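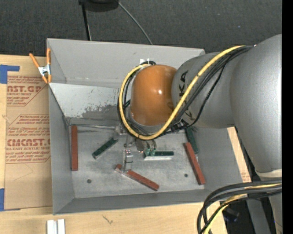 Reporting on Attacks and Their Aftermath: Notes for Session 6

By Guoqing Deng
August 4, 2022
Print | E-mail

Read these notes before the session and bring your marked copy of the Kullgate reports.

1. The first report

The first report of an attack usually rests on two or three sources: a police officer at the site, a hospital desk and a resident who heard the blast. Each knows a different part of the story. The officer may know which road is closed and still have no idea what caused the explosion. Write down what each source was in a position to know, and attribute every claim in the sentence where it appears.

Death tolls change. A person counted at one hospital may be moved to another and counted again. If the police say six and the hospital says eight, give both figures with the name of the office. Do not average them and do not pick the higher one.

2. Naming the cause

In the Kullgate case the district office first blamed a gas cylinder. Four hours later it said a device had been placed beside the road. The Koltley evening paper printed the second account without mentioning the first, so readers who had heard the radio bulletin were left with two stories and no link between them. When an official account changes, say that it changed, when, and who changed it.

The same applies to claims of responsibility. A phone call to a newsroom is a claim. It becomes stronger if the caller knows something that was not public, but it is still a claim.

3. Describing victims

Use the community's own name for itself. Mention religion or sect when it bears on the attack, for example when a procession or place of worship was the target. Leave it out of a road accident.

Names wait until the family has been told. In Dogbe the rule among local papers is that a relative confirms, or the hospital does in writing.

4. Compensation and follow-up

Most coverage stops after the funerals. The compensation order after Kullgate listed 60 families. By January, 346 separate claims had been filed for injury, lost shops and damaged homes. Few papers reported this, although the claims register at the Clilura district office is open to the public. Page references below are to the course reader.

Claims register, extract: p. 395
Text of the inquiry order, No. 1685: p. 402
Evening paper, first and second editions: p. 410

5. Work for next time

Take the first edition story and underline every statement with no source. Rewrite the opening four paragraphs using only what was known at the hour of printing. Keep it under one page. Then list two follow-up stories you would propose for the next month, with one document and one person you would go to for each.

Print | E-mail
Shares: 7 | Comments: 2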